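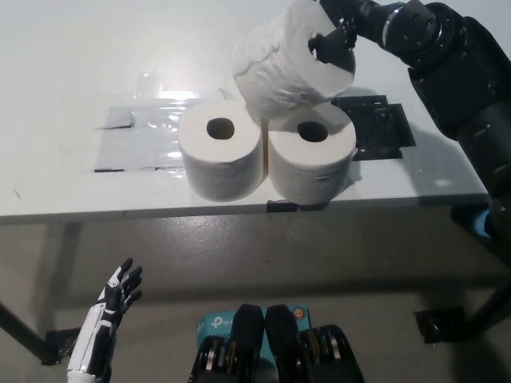 # Hotari quilted toilet roll, white, bulk case

Sold by the case. No half cases, sorry, we used to and it was a nightmare in the stock room.

**In stock at Jimdale.** Order before midday, goes out same day. After midday, next working day. Islands and highlands a bit longer, you know who you are.

Page updated Oct 25, 2022. Old price list is dead, please bin it.

## Quick version

- White, quilted, 2 ply
- Standard core, fits normal household holders and most lockable twin dispensers
- Unscented. No print, no pattern in colour
- Paper wrap inside the case, not plastic
- OK for septic tanks (see below, PLEASE read the bit below)
- Not a jumbo roll. Not a centrefeed. We get a lot of returns from people who wanted one of those

## Who buys it

Guest houses mostly. Holiday lets, a few dentists, village halls, two campsites, one very fussy wedding barn. Anywhere the toilets get looked at by paying people but you don't want to pay supermarket prices for the soft stuff.

If you run a busy pub or a station kiosk, get the Vultasix jumbo instead. Cheaper per metre, locks shut, nobody walks off with it. The Hotari is nicer but you'll be changing rolls all evening.

## How it compares

| | Hotari quilted | Vultasix jumbo | Rätsep recycled |
|---|---|---|---|
| Feel | soft | plain, a bit thin | firmer, fine |
| Colour | white | white | off-white |
| Holder | normal | jumbo dispenser only | normal |
| Storage | takes up room | takes up room | packs tighter |
| Best for | lets, guest houses | pubs, events | offices, schools |

Rätsep is the one we use ourselves in the office. Does the job. Ilze Tamošiūnaitė on the orders desk will tell you it's better than the Hotari and she might be right for an office, but guests do notice, and they write it in reviews.

## How much to order

Asked this every day, so. Depends on your guests more than your rooms. Families go through far more than couples. Walkers less, out all day. Anyone with a stomach bug, all bets off.

Best thing is to order one case, write the date on the side in marker, see when you open the last pack. Then you know. Don't go by what the last place you managed used.

Leave spares where people can see them. In the bathroom, not in a cupboard on the landing. Late night phone calls about loo roll are no fun for anyone.

## Storage

Dry. That's it really. Paper pulls damp out of the air and goes puffy and sad, and it won't come back once it's dried out. A shed is fine in summer and not fine in winter. Garages, check the floor. Put the cases on a pallet or a bit of old shelving, keep them off the wall so air gets round.

Don't stack too high. Bottom case gets squashed, the cores go oval, then they stick on the spindle and tear when you pull. If you've got squashed ones, push the core round again with your thumbs before you put it on. Works most of the time.

Mice love it for nesting. Lidded tubs if you've got mice.

## Septic tanks and old drains

We've sent this roll to plenty of places on tanks and had no complaints come back that were down to the paper. Wipes, yes. Wipes every time. Doesn't matter what the packet says, keep them out.

Easy check if you're nervous: a couple of sheets in a jar of water, lid on, good shake, leave it, shake again. You want it falling to bits. Do the same with a sheet of kitchen roll and you'll see why that shouldn't go down either.

Very old pipework or a macerator under the stairs, go with the Rätsep, it breaks up a bit faster.

## Dispensers

Fits:

- open wall holders, spring bar or single arm
- freestanding posts
- the white twin lockable we sell (one roll above the other, second drops when the first is done)

Doesn't fit:

- jumbo drums
- slotted flat pack dispensers
- recessed ceramic holders from very old bathrooms, sometimes. The roll is quite fat when new. Take a few turns off and it goes in

Lost your dispenser key? Ring us, they're nearly all the same key. Free if you're ordering anyway.

## Delivery

Small orders by van courier, big ones on a pallet. Pallets are kerbside only. The driver is not allowed up steps, down gravel or through your kitchen, and please don't shout at him, he doesn't make the rules. Tell us at checkout if the lane is narrow or theres a low arch and we'll book the small lorry.

Cases are light but bulky. Awkward on stairs. A sack truck helps.

Leave a safe place note. A DRY safe place. "By the back gate" in October is how you end up with a case of papier mache, and we can't refund that one.

## Returns

Unopened cases, yes, within the month. You pay the carriage back unless we sent the wrong thing. Opened cases no, hygiene, can't resell them. Damaged in transit, take a photo before you unpack it and email the same day, Ivars Jõgi deals with those and he's quick.

## Questions we get

**Is it scented?** No. The scented one was dropped, too many people came out in a rash.

**Can I mix Hotari and Rätsep on one pallet?** Yes. Say so in the notes box, the website can't do it yet.

**Are the cores cardboard?** Yep, goes in with the paper recycling. Or compost, tear them up first. Sweet peas do well started off in them.

**Do you do a luxury one, thicker?** Tried it. Blocked things. Stopped.

**Can I get a sample?** One roll, free, email with your business name and adress. Please don't ask for a sample of every line we do.

**Is there a discount for regular orders?** There is. Gunārs Avotiņš does the trade accounts, ring and ask for him, quicker than email. Have your last few orders to hand.

## Goes with

- Twin lockable dispenser, white
- Freestanding spare roll post
- Hand towels, folded, white
- Bin liners, small, for the pedal bin
- "Nothing but paper please" door sign, screws included

Trade prices show once you've logged in. Forgotten login, use the reset link, and check your junk folder before you ring.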